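On Monday our group of five visited Munine in Stakesberg. The company packs and checks small goods for shops, and Chauhan, its sister firm, is now preparing robots for part of this work. I expected to see machines in the hall. First we were taken upstairs, to a furnished room where packers move everyday objects with grippers they hold in their own hands. From these recordings the robots will learn.
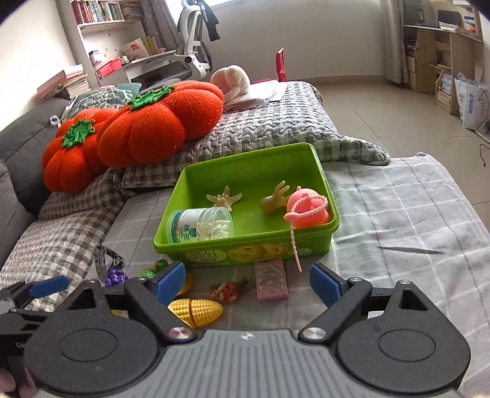
Upstairs room at Munine: hand-held gripper, toys and the green box.

Harish Bhatia showed us the plan for the shift. A packer spends two hours upstairs and then goes back to the line. In August they recorded 1,320 tasks, and 319 of these were rejected, mostly for too fast movement. For people who were always paid for speed, this is a strange change. They must learn to be slow again.

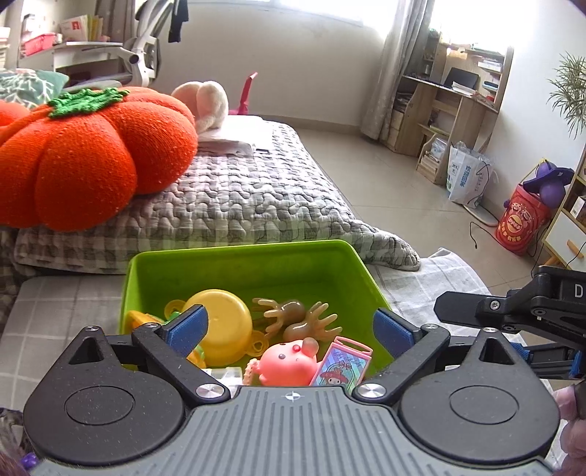
Flor Palomino told us that she likes the quiet upstairs but her wrists feel it by the evening, and she would like to know what her job will be called in two years. She has asked this question twice and received a friendly answer without a date. 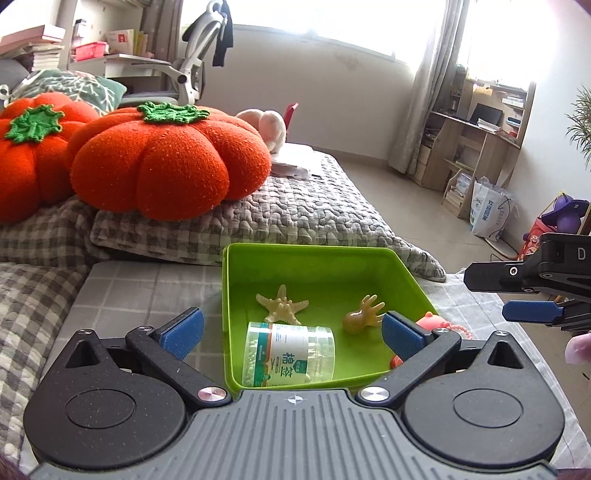

The pay is the same in both places, which some packers find correct and some do not. Training takes one morning. Older colleagues are often better at it, Harish said, for they do not hurry with the fingers.
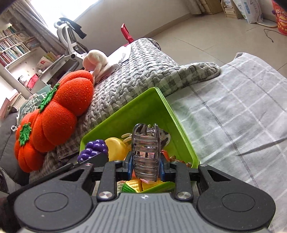
Hair clip in the gripper, over the green tray.

After lunch we saw the line itself, where two robot arms are planned next to the label printer. The floor is already marked with tape. I would like to come back when they are running, and to speak with Flor again.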